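Ticket 944: Etikettendrucker im Versand druckt nachts leere Etiketten
Status: gelöst (mit Vorbehalt)
Priorität: zuerst niedrig, dann hoch, dann „bitte einfach nur noch weg“
Gemeldet von: Antigoni Fragkou, Versand
Bearbeitet von: Dorin Barbu, interne IT
Eröffnet: Oktober 2020

Ursprüngliche Meldung

Guten Morgen, der Drucker an Packplatz 2 hat schon wieder die ganze Nacht gedruckt. Auf den Etiketten steht nichts. Der Boden ist voll. Ich habe ihn aus- und wieder eingeschaltet, wie ihr es immer wollt. Bitte nicht noch einmal antworten, dass ich ihn aus- und wieder einschalten soll. Gruß, Antigoni

Erste Antwort, Barbu

Danke für die Meldung. Ich hätte jetzt tatsächlich gefragt, ob das Gerät neu gestartet wurde, der Textbaustein war schon eingefügt. Also gleich zu Frage zwei: Kommen die leeren Etiketten aus unserer Versandsoftware Seltia oder macht der Drucker das von allein? Im Druckprotokoll müsste man das sehen. Wo das Druckprotokoll liegt, kläre ich noch.

Nachtrag Barbu

Das Druckprotokoll liegt auf einem Server, den laut Dokumentation Teun Aerts betreut. Teun sagt, er betreue ihn seit Februar nicht mehr. Wer ihn seither betreut, weiß er nicht, aber er hatte das Passwort noch. Ich habe das zur Kenntnis genommen und werde es an anderer Stelle nicht erwähnen.

Befund: In der fraglichen Nacht gingen 666 Druckaufträge an Packplatz 2. Alle vom selben Benutzer. Der Benutzer heißt „test“.

Kommentar Moradi, Lager

Nur zur Info: Das Etikettenmaterial geht auf meine Kostenstelle. Können wir bitte klären, wer „test“ ist und ob er ein Budget hat?

Antwort Barbu

„test“ ist ein Dienstkonto aus der Einführung von Seltia. Es wurde für zwei Wochen angelegt. Das Ablaufdatum ist leer geblieben, was die Software großzügig als „unendlich“ auslegt. Das Konto hat Administratorrechte, eine eigene Mailadresse und 14 ungelesene Einladungen zur Datenschutzschulung. Ich habe es noch nicht gesperrt, weil ich erst wissen will, was sonst alles daran hängt. Erfahrungsgemäß ist das die Lohnabrechnung.

Versuch 1: Warteschlange leeren

Warteschlange am Druckserver angehalten, geleert, Dienst neu gestartet. Danach zehn Minuten Ruhe. Danach wieder leere Etiketten, diesmal im Querformat. Ich werte das als Reaktion, aber nicht als Fortschritt.

Versuch 2: Treiber

Der installierte Treiber stammt von Vastance und trägt die Versionsbezeichnung „final_neu“. Auf der Downloadseite gibt es inzwischen einen mit Versionsnummer. Installiert. Der Drucker meldet sich nun auf Niederländisch. Teun hat sich gefreut und mir das Menü übersetzt. Leere Etiketten kommen weiterhin.

Versuch 3: Hotline Tadomell

Der Wartungsvertrag für die Drucker läuft über Tadomell. 90 Minuten Warteschleife, davon der größere Teil Panflöte. Die Auskunft: Leere Etiketten entstehen, wenn der Sensor für die Etikettenlücke verschmutzt ist. Auf meinen Hinweis, dass ein verschmutzter Sensor keine Druckaufträge unter dem Namen „test“ verschickt, wurde ich gebeten, das Gerät aus- und wieder einzuschalten. Ich bitte Antigoni hiermit um Verzeihung.

Sensor trotzdem gereinigt. Er war wirklich schmutzig. Mit dem Problem hatte das nichts zu tun, aber die Etiketten sitzen jetzt gerade.
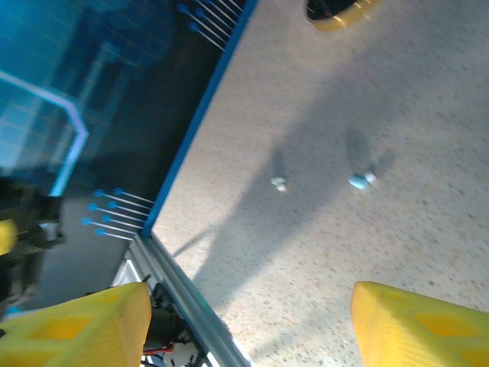
Versuch 4: Drucker über Nacht vom Netz

Netzwerkkabel abends gezogen, morgens wieder eingesteckt. Nachts wurde nichts gedruckt. Morgens dafür alles auf einmal, während Antigoni danebenstand. Ihre Rückmeldung liegt mir mündlich vor und eignet sich nicht für das Ticketsystem.

Immerhin ist damit klar, dass die Aufträge zentral erzeugt werden und geduldig warten. Prioritätsstufe auf „hoch“ angehoben.

Kommentar Sharifi, Einkauf

Ich lese hier zufällig mit, weil ich auf dem Verteiler stehe (warum eigentlich?). Wir haben doch den Rahmenvertrag mit Tehrani. Deren Bestände werden nachts abgeglichen, und wenn sich ein Artikel ändert, sollte früher automatisch ein neues Regaletikett kommen. Das wollte damals jemand so haben. Könnte es das sein?

Antwort Barbu

Yasaman, das ist es.

Ursache

Der nächtliche Abgleich mit Tehrani läuft unter dem Konto „test“. Für jeden geänderten Artikel erzeugt er ein Regaletikett und schickt es an den Drucker mit der Bezeichnung „Standard“. Das war lange ein Gerät im alten Lager, das beim Umzug entsorgt wurde. Die Aufträge liefen seitdem ins Leere, was niemandem auffiel. Vor kurzem wurde Packplatz 2 neu eingerichtet und als „Standard“ benannt. Von mir.

Leer sind die Etiketten, weil die Vorlage auf ein Feld namens BEZ_ALT zugreift. Beim letzten Update von Seltia wurde das Feld gestrichen, die Vorlage blieb. Ein Feld, das es nicht gibt, wird ohne Fehlermeldung als nichts gedruckt. Das Protokoll vermerkt dazu „erfolgreich“.

Lösung

Druckausgabe im nächtlichen Abgleich deaktiviert. Packplatz 2 heißt jetzt „Packplatz 2“. Der Abgleich läuft unter einem eigenen Konto mit weniger Rechten. Das Konto „test“ ist gesperrt.

Nachtrag Barbu, eine Stunde später

Konto „test“ wieder entsperrt. Die Zeiterfassung hing daran. Mit der Lohnabrechnung lag ich also knapp daneben.

Kommentar Moradi, Lager

Was passiert mit den leeren Etiketten? Sie kleben noch einwandfrei, und ich würde sie ungern wegwerfen.

Antwort Fragkou

Wir beschriften sie mit dem Kugelschreiber. Das geht schneller als mit dem Drucker.

Offene Punkte

Neues Dienstkonto für die Zeiterfassung beantragen. Der Antrag muss von der Systemverantwortung freigegeben werden. Als Systemverantwortung ist „test“ eingetragen.

Zuständigkeit für den Protokollserver klären. Teun hat vorgeschlagen, dass ich das übernehme. Ich habe vorgeschlagen, dass Teun das übernimmt. Wir sind so verblieben.

Menüsprache an Packplatz 2 zurück auf Deutsch stellen. Der Menüpunkt dafür ist gefunden, verlangt aber einen Servicecode von Tadomell. Dort bin ich aktuell in der Warteschleife.

Yasaman vom Verteiler nehmen. Von ihr selbst abgelehnt, sie möchte wissen, wie es weitergeht.

Ticket geschlossen durch: test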